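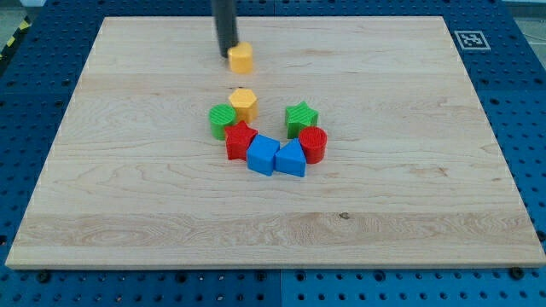

I have been promised a machine that tidies the toy box for most of my adult life, and every September, when the trade halls open again, I go and look for one. The tidying-up job is a good test because everyone knows what it involves. A child has left shapes all over the floor, you are tired, and you want them back in the box before you stand on one. What the machines get to work on is more like the pale board on its blue pegboard table, with a few bright plastic shapes set out on bare wood, a printed marker lying flat near the corner, and a yellow heart sitting apart from the others, right beside the tip of the arm. I would love my floor to look like that before I start.

The shapes
Stars, cylinders, a cube, a heart. They are chunky and brightly coloured, and they don't fold, spill or roll up inside a sleeve. A sock is harder. So is a jigsaw piece face down on carpet. The cluster towards the middle interests me more than the heart does, as the star and the cube are touching there and fingers of any sort need somewhere to go.

The table
Bolted down, flat and evenly lit. My kitchen table has a wobble and a bowl of post on it. When a firm tells me its arm can clear a table, I now ask to see the table first.

The claims
Vititz says its home unit will do "light tidying". I asked what that covered and was sent a leaflet with a smiling family on it. Haugland, which sells to shops and stockrooms, was more forthcoming and gave me a figure: 244 items put away in a shift. I asked how many of those a member of staff had to put right afterwards and I'm still waiting. A person stacking shelves at my local shop would want a word about that number anyway.

The clock
At the Lireck stand I timed one pick at 30 seconds, from the arm starting to move to the toy landing in the tray. The next toy took 35. My niece can clear a rug in less time than it takes to do 2 of those, and she complains all the way through. Speed may not matter if you are out at work while it happens. It matters a great deal if the thing needs watching.

The other side of it
Amanuel Demissie, who fits out stockrooms for Roseck, thinks I am being unfair. "You're marking it against a person," he told me. "Mark it against last year's machine." He has a point, and the grips I see now are steadier than the ones I used to write rude notes about. But I'm not buying last year's machine either. I am deciding whether to bend down and pick the toys up myself, and so far I bend down.

What I'd like to see next
The same shapes, tipped out of a bucket by somebody under five. A rug, with tassels. One block under the sofa, bad light, a dog. Leave the engineer in another room with a cup of tea and let me stay and watch. Any firm that fancies it can write to me through the contact page, and I'll bring the bucket.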